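# Molwood Disassembly Challenge

The **Molwood Disassembly Challenge** is a student robotics competition in which teams program an industrial robot arm to service a used desktop computer. It is organized by the Molwood Institute as part of its applied automation course and is open to enrolled students and to affiliated clubs. The competition takes its tasks from computer repair and recycling work, with an emphasis on the handling of small, easily damaged parts.

## Background

The challenge grew out of a second-year laboratory course in which students wrote pick-and-place routines for blocks and pegs. Instructors found that most groups completed the exercises early in the term and asked for work with less predictable parts. Discarded office computers were chosen as a replacement. They were available in quantity, they shared a common layout within each model line, and they contained parts of very different size and stiffness.

The first edition was held with four teams and a single task, the removal of memory modules. Processor handling was added in the second edition and has been part of every edition since. The course is supervised by Omid Ranjbar, who also wrote the present rule book.

## Tasks

Each team works with a desktop tower placed on its side on the bench with the side panel removed. The tower is not clamped, and teams are expected to account for small shifts in its position between attempts. The task list is published in April and normally includes the following:

- removal of memory modules and placement in a tray or fixture
- transfer of a processor into or out of an open socket
- unplugging of a named cable
- removal of an expansion card (advanced division only)

The processor transfer carries the most points. A team must bring the chip over the socket, align it with the orientation mark, lower it without sliding it across the contacts, and release it. Judges inspect the contacts under magnification after every attempt, and a bent contact ends the run.
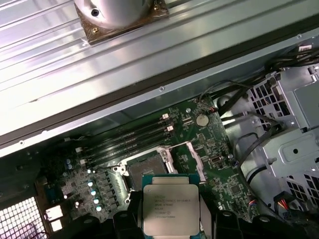
Grip force is set by the team within limits given in the rule book. Teams may design their own fingertips, provided that these can be mounted without changes to the gripper body. Fingertips that touch the underside of the processor are not allowed. A separate rule covers the load plate and the retention lever, which may be opened by hand before the run begins in the basic division but must be closed by the robot in the advanced division.

## Equipment

All teams use the same station, which is assigned by schedule. The arms are made by Universal Robots and carry a two-finger gripper with a camera at the wrist. Teams may not bring their own arms. Fixtures for holding parts beside the case are printed in the institute's workshop from drawings submitted by the teams, and each fixture must fit on the bench to the left of the computer.

Software is built on Neresik, a motion library maintained by former students of the course. Teams may replace any part of it except the force monitor, which stops the arm when a set limit is exceeded. A run stopped by the monitor may be restarted once, with a penalty of 23 points.

## Preparation and practice
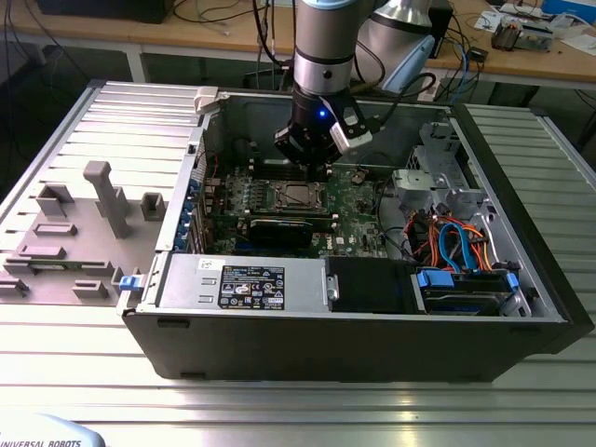 *By the Editorial Office, Molwood Institute Department of Applied Automation*

Practice takes place over 12 weeks. During the first part of this period, teams work with scrap boards and processors that no longer function, and damage is recorded but not penalized. Working parts are issued only after a team has passed a handling test, in which the same chip must be picked up and set down repeatedly without contact between the gripper and the socket frame.

Students are required to keep a written log of every session. The log lists the program version, the fingertip design, the approach height and the outcome of each attempt. Logs are graded as part of the course and are also read by the judges, who may award points for clear documentation of failed attempts. In one recent edition the teams recorded 385 attempts before the final, of which 157 were processor transfers.

Much of the practice time is spent on the approach path. The interior of a desktop tower leaves limited clearance near the rear wall and the drive cage, and cables may lie across the route. Teams commonly define a safe point above the case to which the arm returns between movements. 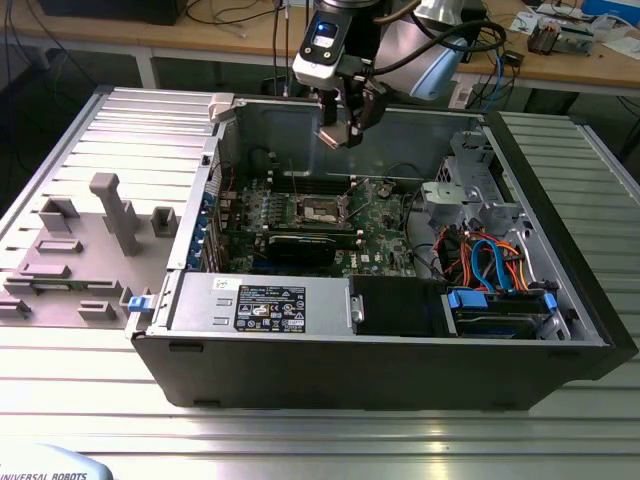

Camera calibration is repeated at the start of each session. The rule book recommends that the board itself be used as a reference, through printed markings or the corners of the socket, so that a shifted case can be located again without manual teaching. Teams that rely on fixed coordinates are permitted to compete, although the case is moved slightly by a judge before each scored run.

## Scoring and awards

Runs are scored for completion, condition of the parts, and time, in that order. Time is considered only when two teams have equal scores in the first two categories. A human operator may stop the robot at any moment without penalty, but may not guide the arm by hand after the start signal.

The overall award is the Mathur Prize, given to the team with the highest combined score. A second award, sponsored by the recycling firm Promorwood, recognizes the best fixture or fingertip design. Winning designs are added to the course library and may be used by teams in later editions.

## See also

- Educational robotics
- Electronics recycling
- Robot end effector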